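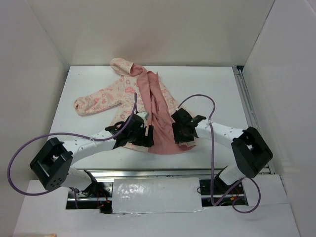
Reuse of Outgrown Children's Clothing in Stestcombe
Project report by Wiesława Szczepańska
29 November 2024

1. Background
Children's coats and jackets are outgrown long before they wear out. I wanted to find out what families in Stestcombe do with them, and why so few end up at the Grellska exchange shop.

2. Method
In August I left a paper survey at two schools and at the shop. Parents could list up to 20 garments and mark what happened to each one. The returned forms covered 710 garments. I also interviewed the shop manager, Ms. Dela Peña.

3. Results
Most garments were passed to relatives or friends. The next largest group was still at home in bags or boxes – often kept for a younger child who had already grown past the size. Outerwear was kept longest. Parents who threw clothes away mostly named broken zippers and stains.

Ms. Dela Peña said the shop turns away items with no size label, and that winter sizes for toddlers sell out first.

4. Problems
The survey ran during vacation, so the school forms came back late. Two questions overlapped and I had to merge the answers. Families who don't use either school are missing.

5. Next steps
The Stultimura parents' group has agreed to hand out a shorter form in the spring – one page, with the label question added.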